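Planning a Home Workshop Robot Corner: What to Buy First, What to Put Off

Updated 8th January

I love this stuff. If you've been thinking about setting up a small corner for teaching a robot arm to do household jobs - folding, sorting, putting caps back on hooks - then come on in, because it has never been more fun. It is also very easy to spend your money in the wrong order. I did, the first time, and I've been keeping notes ever since so the second corner would come out better. It has!

These are tips for planning and buying. I won't go into software at all on this page.

Start with the jobs, then shop

Before you open a single catalog, write down the jobs you want the thing to learn. Be plain about it. "Pick up a cap and set it down flat" is a job. "Help with laundry" is about thirty jobs in a coat. My first list had 9 things on it and that turned out to be plenty for a whole winter.

Next to each job, write what it needs: how wide the gripper has to open, how heavy the heaviest item is, how far you have to reach. A kitchen scale and a tape measure will do the whole thing in an evening. I weigh everything, including the stuff I'm sure is light (a full bottle of dish soap surprised me).

Once you have that sheet you can read a spec page properly. Mine ruled out two grippers I'd been drooling over, one because it didn't open far enough for a rolled towel and the other because it was a beast that would have eaten the entire budget.

Buy the hand-held gripper before the arm

My favorite tip on the page! A hand-held gripper with a camera on it lets you do the job yourself, with the same kind of fingers the arm will have, and record it as you go. You find out so much. Some jobs that look simple are miserable with two flat fingers, and you want to know that before you've paid for an arm.

Soft things are the best test. Hard boxes make every gripper look good. Put something floppy and dark on the table and go at it from the side, from above, from the corner, and see how the pads hold up.

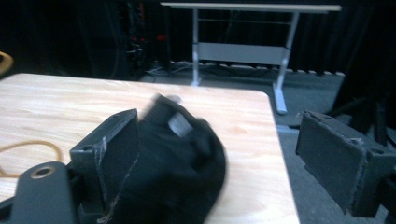
Table, floor and the space behind

Budget for the table as if it were part of the machine. I like a light wooden top. Dark fabric shows up beautifully against pale wood, and it's kinder to dropped tools than glass. If your things are mostly white, go the other way and lay down a dark cloth.

Leave room to walk. Draw the table on the floor with masking tape, then stand there and swing your arms through the job. People plan for the table and forget the person, and then there's an elbow in the bookshelf. I leave 90 centimeters clear on the working side (metric tape, sorry, it's the one in my drawer) and I wouldn't go tighter.

A plain curtain across the back is one of the cheapest upgrades going. Mine came from the remnant bin at Etcombe and I hemmed it with iron-on tape. It hides the shelves and cuts the glare from the window.

If you think you'll want a second station later, get a standing desk frame now while you're measuring, and skip the top. You can add one when you know what size you need.

Pads and other parts that wear out

Finger pads are like brake pads. They scuff, they scratch, and one day they stop holding on to things the way they used to. Put spares in the first order so you only pay shipping once.

Check how the fingers come off, too. Some are held by small screws you can reach with an ordinary hex key, and some want the whole tool taken apart. Ask the seller for a picture of the finger removed. Plivard sent me one the same afternoon, and that went a long way toward winning my order.

Write the date on a bit of tape when you change a pad. After three or four changes you'll have your own wear rate and can budget from that.

Cables, power and a place to put it all

Set aside 10 percent of the total for cables and power, and spend it. I used to treat this as small change and every time I went over. You'll want:

Longer leads than you think. Measure along the wall and down the leg, never straight across the room.

A power strip with a switch you can reach while standing at the table.

Cable clips, a big bag of them.

A rack or a sturdy shelf, so the boxes are up off the floor and you can get behind them.

Two rolls of hook-and-loop tape in different colors, one for power and one for data.

Then label both ends of everything on the day it goes in. You will not do it later. I have a label maker and a deep love for it, but a marker and masking tape work just as well.

The budget sheet I use

Four columns: item, needed now, needed later, price paid. The last one stays blank until the money is gone, and I never write an estimate in it. My Prarncombe corner came to 201 dollars for everything that wasn't the gripper, the arm or the computer, so table, curtain, clips, leads, lamp and a secondhand stool. The table was the bargain of the bunch, from a school clear-out in October.

Keep a line for repairs, even a small one. Keep another for props, meaning the caps, towels, cups and pouches you'll be practicing with. Thrift stores are perfect for these. Get several of each in different sizes and colors, and don't wash the stiffness out of all of them, you want a mix.

New or used?

Frames, stools, racks, lamps: used, every time. Look the feet over and check that nothing rocks.

Grippers and arms: I've bought both ways. Used is fine if the seller will show it opening and closing on a video call and can tell you which cable goes with it. Ghiță, the little repair shop where I take my tools, will look one over for the price of a lunch, and I think that's money very well spent. Ask around for somebody like that near you.

Cameras: new, for me. I got a used one with a loose connector and chased that fault for weeks.

Power supplies: new, with the right plug, matched to the label on the equipment.

Next on my own list is a better lamp, one with a long neck and a wide shade. I've got the spot taped out already.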